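Chapter 5
Estimating Concrete for Slabs and Footings

Every concrete order begins with a small act of faith. Somebody multiplies three numbers, rounds the answer, and telephones the plant, and a truck weighing more than a house sets off toward the site on the strength of it.

The arithmetic is length times width times depth. Students find this insulting until they meet the Covine warehouse, where the slab was drawn at 5 inches and the subgrade had its own opinion. The estimate was 116 cubic yards. The crew ran short with one bay still open, and the last load arrived after the finishers had run out of things to say to each other.

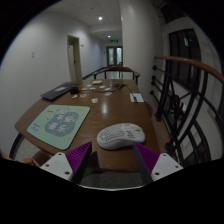 Depth is where the money goes. A subgrade left half an inch low looks perfectly respectable from the cab of a grader, yet across a floor of any size it will swallow a truckload. Ludmila Tóth, who ran estimating at Stutwood, made her trainees check grade with a string line before they were allowed near a calculator.

Waste allowance comes next. Footings dug in loose soil need more than slabs poured inside tight forms, and the walls of a trench are seldom as straight as the drawing claims. 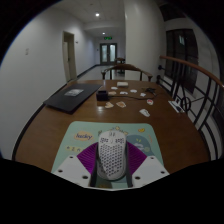 Most estimating is now done on screen, with takeoff software that traces the edge of a slab and reports the volume to several decimal places. The decimals are sincere but uninformed. A mouse pad may say "lucky" on it, and that is still no substitute for walking the site. Trace the plan, then compare the result with a hand calculation. If the two disagree, assume that you have entered feet as inches, and look there first.

Exercises on the Galindo footing plan follow Section 5.2.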